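# Shop-floor trial finds robot arms can handle some computer teardown work, with help

JATDALE — The electronics refurbishing center operated here by Illik has published the results of its first extended trial of robotic arms on the teardown bench, the area where retired office computers are opened and stripped of usable parts. The report concludes that the machines can carry out a portion of the work to an acceptable standard, that they remain slower than trained staff at nearly every step, and that the center does not expect to run any bench without a person present in the near future.

The trial began in August and covered 871 desktop computers, most of them received from school districts and county offices that were replacing older equipment. Each computer passed through the same sequence used for manual teardown. The side panel was removed, the drives were taken out and logged for data erasure, memory and expansion cards were pulled, and the processor was released if it was judged worth testing. The remaining case, power supply and wiring were sorted for resale or scrap.

Illik used arms supplied by Bronum, fitted with jointed grippers and small cameras mounted near the wrist. Software for the project was prepared by Wuisan, which has worked with the center on inventory systems in past years. Under the terms of the trial, a technician was assigned to each station and was permitted to step in whenever a part was at risk of damage or a task had stalled.

"The question put to us by our board was a plain one: can these machines do the job yet," said Erick Makokha, director of operations at the center. "Our answer is that they can do parts of the job. We are reporting which parts, and we are reporting how often a member of our staff had to finish the task."

According to the report, the strongest results came from drive removal. Many business desktops hold their hard drives in plastic caddies that slide out of a metal bay without screws. The caddies are usually brightly colored, have a handle or tabs meant for fingers, and vary little within a product line. The arms located and gripped them reliably once the case had been placed on its side and the cover was off. Returning a caddy to its bay proved more difficult, as a small error in angle was often enough to jam it against the rails. 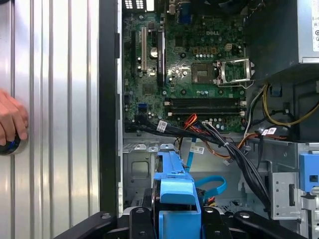
*A gripper holds a blue hard drive caddy above the lower drive bay of an opened Dell desktop computer.*

Cables were the leading source of trouble. Data and power cables seldom rest in the same position from one computer to the next, and they frequently lie across the parts that must come out. A technician will push a bundle aside with the back of the hand while reaching for something else. The arms treated the same movement as a separate task, and in many cases had to release one part before dealing with the wire in front of it. Connectors with small locking clips were referred to staff in the large majority of cases.

Memory modules fell between the two. The latches at the ends of the slots were opened with few problems, but the modules themselves were sometimes lifted unevenly. The center halted robotic memory removal for part of the trial while the grip settings were changed, and resumed it with a lower speed limit.

Processor removal was attempted on a limited number of units. The report describes the step as possible but unsuitable for regular use at present. Lifting the lever and opening the retention bracket caused little difficulty. Picking up the processor without touching the contacts or bending the socket pins did, and Illik has returned the step to its technicians in full.

On speed, the report is cautious. An experienced technician at the center completes a full teardown of a common office desktop in 8 minutes. A station with an arm and an assigned technician needed 13 minutes for the same model, counting the time spent waiting for the arm to correct its position. The gap was smaller for drive removal considered alone, and larger for computers with unusual case designs. Small form factor machines, in which parts are stacked closely together, were withdrawn from the trial at an early stage.

The center recorded more than 60 instances in which a part was dropped, scratched or otherwise marked during robotic handling. Most involved plastic covers and trim of little resale value. All drives handled in the trial went through the same tracking and erasure process required for manual work, and the report states that each was accounted for.

Mr. Makokha said the findings should be read with the conditions of the trial in mind. The benches were well lit, the computers were sorted by model before they reached the station, and heavily soiled or damaged units were set aside. "A mixed pallet from a basement storeroom is another matter," he said. "We have not tested that, and we make no claim about it."

Staffing at the center did not change during the trial, and Illik stated that no positions will be removed as a result of it. Technicians who took part were given training in station setup and in stopping and restarting the equipment safely. In written comments collected for the report, several noted that steady drive pulling is among the more tiring jobs on the floor and said they would welcome a machine that took over a share of it. Others wrote that watching an arm for long periods was harder on their attention than doing the work themselves. The center has since limited the time any person spends supervising a station without a change of duty.

The report also includes a short section on costs. It gives no purchase price for the arms, which were provided under a loan arrangement with Bronum, but it notes that the time needed to prepare each station was greater than planned. Fixtures to keep the cases from shifting had to be rebuilt twice, and the wrist cameras required cleaning at the start of each shift on account of dust from older machines. The center advises other refurbishers considering similar equipment to allow for this work in their budgets.

Results from the shop floor are likely to be of interest beyond the recycling trade. Developers of general-purpose robots have for some years presented household chores such as folding laundry and loading dishwashers as the next area of use. Illik's report takes no position on home robots. It does observe that its own benches, where objects are rigid, labeled and largely uniform, are a simpler setting than most kitchens, and that steady human help was still required throughout.

A second phase is being prepared. It will be confined to drive removal and the sorting of loose parts into bins, the two tasks in which the arms needed the least assistance. Wuisan will supply revised software intended to recognize cables lying across a drive bay and to move them before the gripper descends. The center will also test whether one technician can safely supervise two stations, an arrangement that was not permitted in the first phase.

Refurbished computers from the trial have been tested and released through the center's usual channels. Copies of the full report, including the tables of results by computer model, may be requested from the operations office in Jatdale. Repair shops and school technology departments that wish to see the equipment in use may arrange a visit through the same office once the second phase is under way.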